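Trandley Folded Cloth Set

README, last edited 15 September 2024

What this is

Trandley is a collection of pictures of cloth being folded, or lying folded, or lying there in no particular shape at all on a tabletop. I started it because I love folding (yes, really) and wanted a place to look closely at what fabric does when you double it over. It grew from a folder on my laptop into 2806 pictures sorted into 17 groups by color and type of cloth, and I'm still delighted every time I open it.

Use it for whatever you like: drawing practice, teaching someone to fold, working out how to sort pictures of laundry by fold type, or just picking a nice color for your bathroom.

What's in the folders

nirarach/ has the soft, matte cloths. Fleecy things, jerseys, thin knits, anything that bends in curves. This is my favorite group and the one I would open first.

gape/ has cloths that are partly open: a corner turned back, one layer that has slid behind another, an edge that has come away from the table. The name started as a joke about corners that won't stay shut and it stuck.

lolomholm/ has stiff and crisp cloths, mostly napkins and tea towels. The creases here are sharp and easy to label.

notes/ has one plain text file per color group, with my remarks on how the fabric behaved and which folds I had trouble naming.

A picture can be listed in more than one folder. The soft dark teal pictures are in both nirarach/ and gape/, and if you count files across the folders you will get a bigger number than 2806. The list in index.csv has each picture once, so please count from there.

A look at the teal group

Dark teal is a wonderful color to study on white. The outline is so clear! You can follow an edge the whole way along and see every little dip in it, and the folds inside the shape show up as small changes in tone.
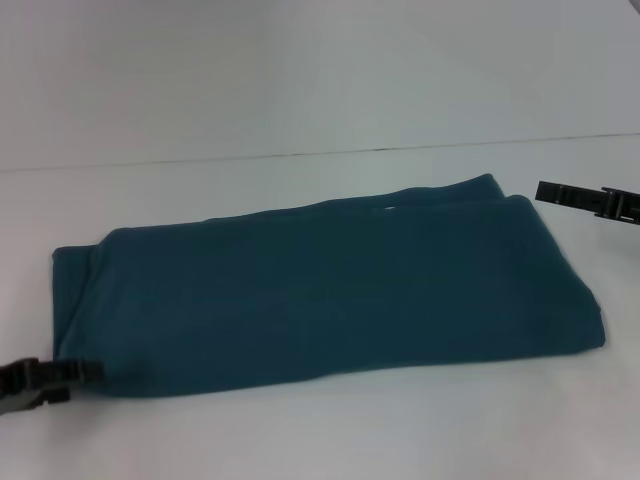
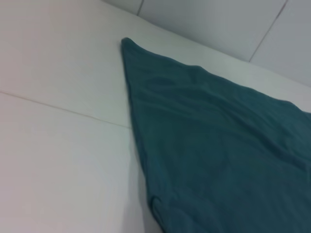 Dark teal cloth on white. First: folded into a rough rectangle, with the upper layer showing as a band at the back. Second: a corner, slightly curled at the tip, with shallow wrinkles next to it.

The first one is labeled "rectangle, rough" with the extra tag "step", my word for a back layer that peeks out past the front one. Look at how rounded the ends are. Soft fabric hardly ever gives you a square end, and I stopped expecting one very early on. There is also a tiny pale speck near the top center. I have tagged it "speck, unknown" because it could be a label, a thread or a bit of lint, and I'd rather leave that open than guess.

The second is labeled "corner, raised". It also gets "rolled edge" for the curved crease toward the lower left of the cloth, where the material doubles back and a soft shadow falls on the white beside it. Shadows like that are really useful for spotting where a cloth is standing up off the table a bit.

How the labels work

Every picture has one main label and as many extra tags as it needs. The main labels are:

rectangle, neat
rectangle, rough
strip
corner, flat
corner, raised
open
heap
other

"Rough" is not an insult. It only means that the edges bow or slope enough to notice without a ruler. I labeled everything by eye, going through the whole set twice, and where my two passes disagreed I kept the second one and put a question mark in the last column of index.csv.

Color names are my own everyday words. I went back and forth on teal, petrol and spruce for days and settled on "dark teal" for the whole group so that searching would be simple.

Known problems

The color groups are uneven. White and gray cloths take up far more space than they deserve, and 11 pictures in the gray group still have no main label.

White cloth on a white table is hard to read. I have kept those pictures in, but expect to squint.

Cloth type is judged from how it looks, so "fleece or knit" is as exact as it gets for a lot of the soft ones.

Changes

Added the "step" tag and went back through nirarach/ to apply it.
Split "corner" into flat and raised in August.
Fixed a batch of strips that had been saved as rectangles.

Getting started

Open index.csv in any spreadsheet program and sort by main label. If your computer is slow, use index_small.csv, with up to 1000 rows picked from all the color groups. File paths are relative to the top folder, so keep everything together when you copy it.

Corrections are very welcome, especially on the question-mark rows. Send the row number and the label you would use.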